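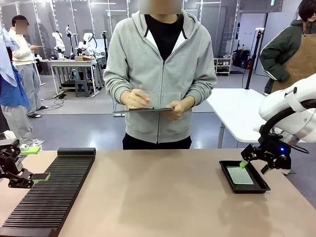 Plate in the tray, sponge on the corner, clipboard's modern cousin at the ready.

Workshop tips: house rules for robots that do the washing-up

Last revised 10th March, after the usual arguments.

Most of what follows is what your gran told you about washing-up, rewritten for something with no common sense and a very firm grip. Lorna Laing wrote the first version in January on the back of a Drinum delivery note. It has grown.

Put the plate in a tray. A raised edge stops it wandering off when the arm leans on one side, and it catches the drips. Plates that skate about the bench are not a test of character.

Start at a corner, lightly. Let the sponge touch before it presses. If the first contact makes a noise, stop and lower the force. We lost a good serving dish to optimism.

Keep a spare sponge within reach of the arm that will need it. Sponges tear, usually on the rack. Throw out anything with a bite missing, however fond of it you are.

Check the rack is empty before a run, and check it hasn't shifted. Narrow slots are unforgiving. Ernő Illés puts a strip of tape on the bench along one edge, and his plates go in. Draw your own conclusions.

One person takes notes and one person minds the stop button. These are two jobs. You cannot write "slight wobble, left side" and also prevent the wobble.

Write it down as it happens. "Went fine" is not a result. Note the sponge, the plate, the starting corner and whatever you fiddled with. Our Tosh log has 386 entries and the useful ones are all longer than a line.

Onlookers stay behind the second table. Hands in pockets is excellent posture for an onlooker. If you want a closer look, ask for the arms to be parked first.

Bench wipes only, no spray. Spray gets into knuckles, and the Zito people charge 210 for a knuckle.

Change the sponge after 300 plates or when it smells, whichever comes first. It will be the smell.

Park both arms before lunch, sponges out of the fingers. A gripper left squeezing foam over a long break gives you a sponge shaped like a bow tie.

Corrections to Lorna, in writing, please. She has heard the one about buying a dishwasher.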